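Mooring notes, Vieira anchorage

Jan 18, 2025

We came in under engine with 12 knots on the beam and dropped in 6 meters over sand. The chart shows 15 at the same spot, so trust the sounder. I let out 30 meters of chain and backed down until it held. 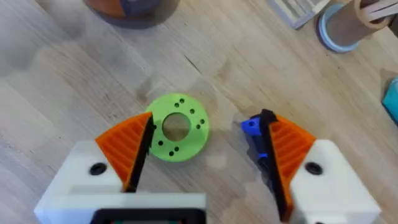 Green ring on the table.

Swell wraps the north point at high tide and the boat rolls for about two hours. A stern line to the old quay fixes most of it. Valter Seixas left his on all of September. Water is at the ramp, diesel only in Virton.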